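Tollent Kendside 26 – Organizador de viaje para documentos y líquidos

El Kendside 26 es un organizador plano para las personas que viajan solamente con equipaje de mano. Tiene dos partes que se unen con una cremallera: una cartera para los documentos y una bolsa transparente para los líquidos. En el control de seguridad se separa la bolsa, se pone en la bandeja y la cartera queda siempre con usted.

Lo hemos diseñado después de muchos viajes con conexiones cortas, en los que uno busca el pasaporte en tres bolsillos diferentes mientras la fila avanza. 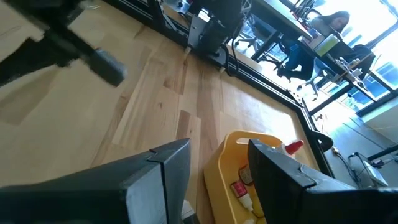 La cartera lleva ocho compartimentos. Dos de ellos tienen la medida de un pasaporte con funda, uno es largo para tarjetas de embarque impresas y los demás sirven para tarjetas, monedas de otro país y recibos. Hay también un bolsillo interior con cierre, donde cabe una hoja doblada – por ejemplo, la reserva del vuelo de salida, que en algunos países la piden en el mostrador.

Características

Peso: 156 gramos con las dos partes unidas
Largo: 26 cm
Compartimentos: 8
Material exterior: nailon con tratamiento contra el agua
Bolsa de líquidos: plástico transparente flexible, desmontable
Colores: gris piedra, azul noche, verde Cutthorpe

El tratamiento exterior resiste la lluvia ligera, pero el organizador no es sumergible. Si va a viajar en barca o en kayak, recomendamos ponerlo dentro de una bolsa estanca.

Los envases para líquidos no están incluidos. Antes de volar, consulte las normas del aeropuerto de salida y también las del aeropuerto de tránsito, que no siempre son iguales.
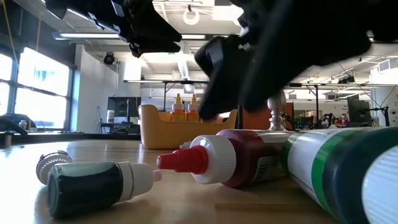
Para limpiar la cartera use un paño húmedo y jabón neutro. No la meta en la lavadora ni la seque sobre un radiador. La bolsa transparente se puede lavar bajo el grifo con agua tibia. Con el uso frecuente el plástico pierde un poco de transparencia; vendemos la bolsa de repuesto por separado.

La correa de muñeca Karpenko es compatible con este modelo y con el Kendside anterior. Se fija en la anilla lateral y se quita sin herramientas.

Disponibilidad

La primera serie en verde Cutthorpe es de 200 unidades y se envía a partir de octubre. Los otros dos colores están en almacén. Se aceptan devoluciones si el artículo no ha sido usado y conserva su etiqueta. Para grabar iniciales en la cartera, escríbalas en el campo de observaciones del pedido – máximo tres letras, sin acentos. Los artículos grabados no se pueden devolver.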